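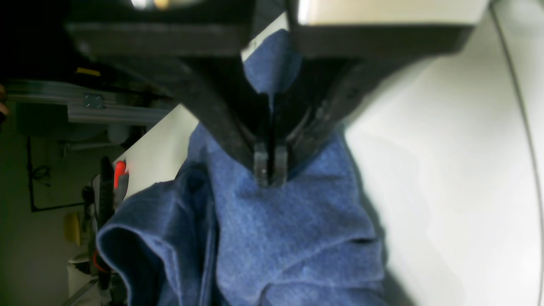 Folding is oversold. The Henton shop will charge you 30 dollars for a board that makes every shirt the same size, and the Biven blog says a properly folded drawer saves six hours a month. Saves them from what? I have never spent six hours a month looking for a shirt.

I tried it anyway, starting in September. Dress shirts, fine, they crease and it shows. But the soft blue stuff, the brushed fabric you wear on a Sunday or throw over your knees, doesn't hold an edge. You smooth it flat on a white surface, turn your back, and it has rolled up at the hem again. By the time it's been in the drawer a night you couldn't tell my careful work from a heap.

The people who commented on my last column say I lack discipline. Maybe. I still hang what wrinkles and pile up the rest, and I get dressed on time.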